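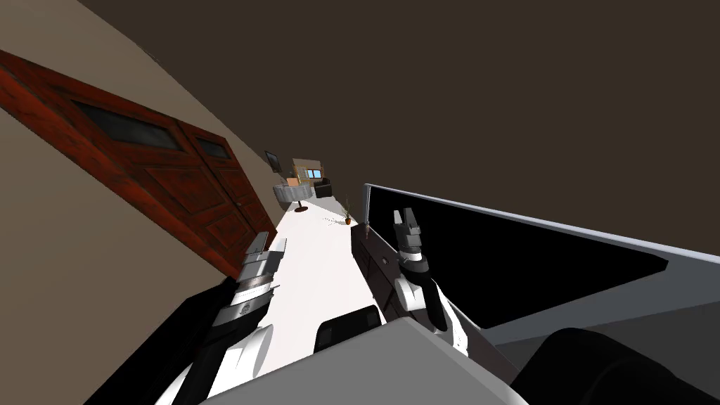
Wrist camera dropout in the Jondgate apartment sim, first results

fekete_sim
Posted May 21, 2022

I finished the camera ablation I mentioned in January. Same policy, same 2442 simulated episodes, but during training I blank out one wrist view at random for 16 frames at a time. The head view is never blanked. The idea was to stop the policy from leaning on the wrist cameras before the gripper is anywhere near something to grasp.

How I ran it:

1. Sort the frames by how much the wrist view tells you. A lot of them are like the one below, open fingers and flat brown past them. I scored each frame by edge content outside the gripper and kept the score with the episode.

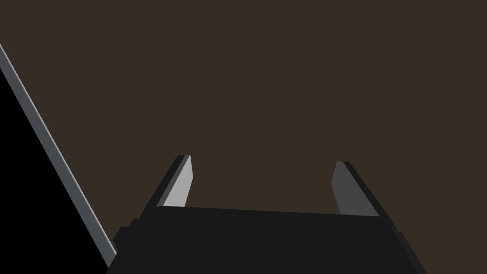

2. Train with dropout weighted toward the low-score frames. Baseline is the same network with no dropout.

3. Test both in four layouts neither one has seen, 15 runs per layout, with all cameras on.

The dropout policy did better in three layouts and worse in the fourth. The gain is mostly in the approach. It spends less time wandering before it commits to a direction. Once it gets to the object the two are about the same.

The head view carries the approach. There's a door, a strip of floor and some small furniture way at the far end, and that's enough to steer by.
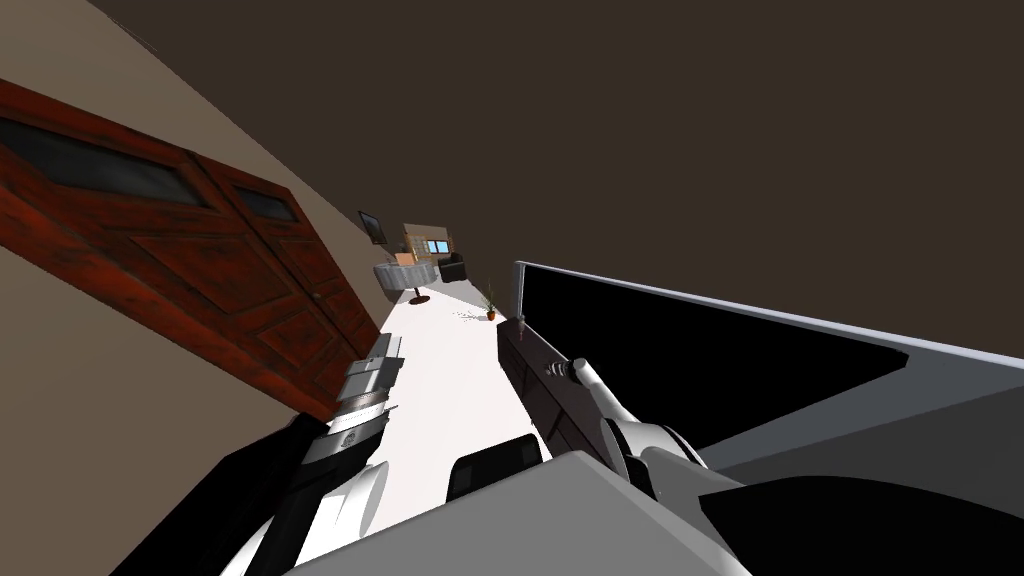

Nicanor Retamal
I don't buy the edge score. A blank wall in the wrist view still tells the policy the gripper isn't close to anything, and you are training it to ignore that. Did you try plain uniform dropout?

fekete_sim
Once, on a smaller set. It hurt grasping, so I dropped it. I should have run it on the full set and I will.

lova_k
We saw the opposite on our side. Uniform was fine, weighted was worse. But our wrist views are busier to begin with. What does a high-score frame look like in yours?

fekete_sim
Something like this, with a window, a cardboard box and the ribbed metal bin all past the fingers.
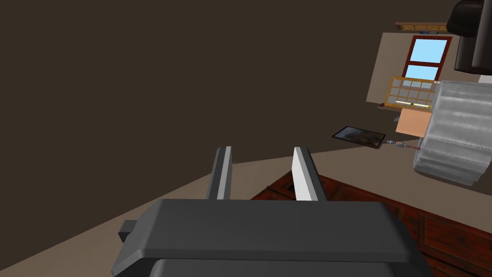

Frames like that got blanked much less often. In the layout where dropout lost, the wrist views were mostly of this type, so the two policies trained on nearly the same thing there. I still can't explain why it came out worse and not equal.

zasuvetti
15 runs per layout is thin. Could be noise. Use more seeds before you say anything about the fourth one.

fekete_sim
Fair. Three more seeds are queued, plus the uniform run for Nicanor. I'll post the numbers in this thread.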